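4.2 How viewers talk about low-budget horror sequels

When we began reading the comment threads on Stovidari, we expected most of the talk to be about gore, and a good deal of it was. What surprised us was how often people came back to the first film in a series, even when they freely admitted they hadn't seen it. Of the 454 comments we kept after cleaning, 375 mention an earlier entry by name or by number, and many of those are really little stories about renting a tape, or falling asleep on a cousin's couch halfway through.

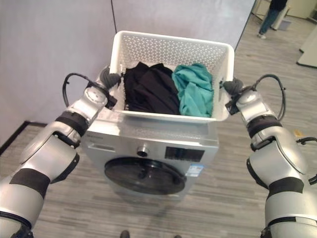 We sorted these comments by hand, which took most of July, and the sorting was done twice so that we could compare our readings (Obi describes the same approach in his work on slasher fans, and we are grateful to him for sharing his notes). Where the two readings differed, we talked the comment over until we agreed, or else set it aside. Only 10 were set aside in the end, nearly all of them jokes that leaned on some other thread we could no longer find.

Figure 3 gives the share of comments in each group for the two series we looked at most closely, Drovley and Castov. The Drovley threads are kinder, on the whole, and they stay kind right through the fourth film, while the Castov threads turn sour as soon as the original director leaves. We would be careful about making too much of this, as around 30 of the Castov comments seem to come from a single long quarrel over whether the second film should count at all!

Figure 3. Share of comments by group (nostalgic, comparing, complaining, other), Drovley and Castov series.

Niskanen, the third series in our sample, is left out of the figure. Its threads are short and friendly, and most of them wander off into talk about the soundtrack before the second page, so we take them up separately.

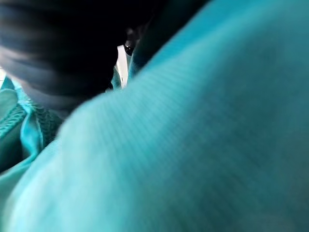

4.3 Sequels watched out of order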